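Vets XI round-up

Quick one from me this month, off to work in ten mins.

Away at Lindholm first. Lost the toss, got put in, and were 3 down before the tea urn was even on. Filippos Sarantis then batted as if he had a train to catch and got us to something respectable. Not enough. They knocked them off with 2 wickets left, the last pair scrambling byes. Gutting. Good pitch though, and a very decent lemon cake.

Gandulthorpe at home went better. Won it in the final over — Filippos again, this time with the ball, plus a run out from the covers that even their umpire clapped. Catching still poor. Mine included. 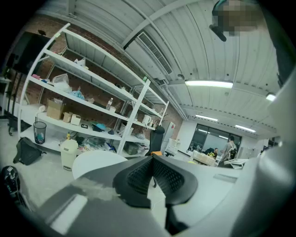 That leaves us second behind Waken, who we play twice before the end of August. Need bodies for both, so please say yes or no early, not on the morning.

Other bits. Match fees — 569 pounds in so far, thankyou, but a few of you still owe from Febuary nets and you know who you are. Spare pads are in the green bag. Somebody has my left glove.

Teas rota by the door, gaps in it. Sign up please.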